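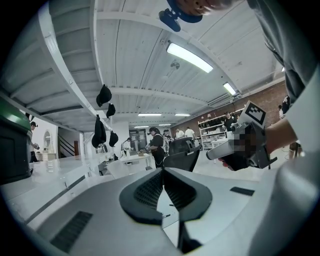
Gray gripper with dark fingertips; forearm and second hand-held device at right.

Prullard Water District
Metering Working Group
Minutes of the meeting held 13th May

Present: operations, billing, field services, engineering. Apologies received from customer accounts.

1. Minutes of the previous meeting
Approved with one correction. Under item 4, "inlet valve" should read "outlet valve."

2. Meter replacement, Postma zone
Field services reported 3707 service connections on the zone register. Of the replacements scheduled for the period, 58 remain open. Half of these (29) are in shared pits where the shutoff is seized and must be replaced at the same visit. The Skirard crew will take the shared pits first. Single pits follow in route order.

Billing asked that final readings be entered on the day of removal. Two accounts were estimated last cycle after the old register was returned without a reading. Agreed. The work order form will be changed so that it cannot be closed with the reading field blank.
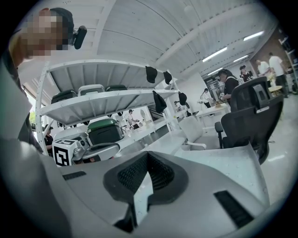

Gray gripper housing with black cradle; person with head-mounted device at upper left.

3. Night flow
Engineering presented the minimum night flow for the Postma zone. The figure is steady but higher than in the neighboring zone, which has older pipe. The boundary valve on the north side is suspected of passing. A step test was agreed, isolating one branch at a time. Customers on the affected branches are to be notified by door card.

4. Jalloteo data loggers
Units are in place at both pressure reducing stations. Clock drift was found on the downstream unit and the May data before the reset should not be used for leakage work. Engineering to mark the affected records. The spare unit has not been returned from calibration.

5. Pipe stock
Up to 400 feet of service tubing may be drawn from the yard without a new purchase order. Anything beyond that goes through operations. Fittings are to be booked out separately.

6. Actions
Field services: shared pit list to Skirard.
Billing: revised work order form.
Engineering: step test plan, logger records.
Operations: confirm condition of north boundary valve.

7. Other business
Pit lid sizes on the west route do not match the drawings. Carried forward.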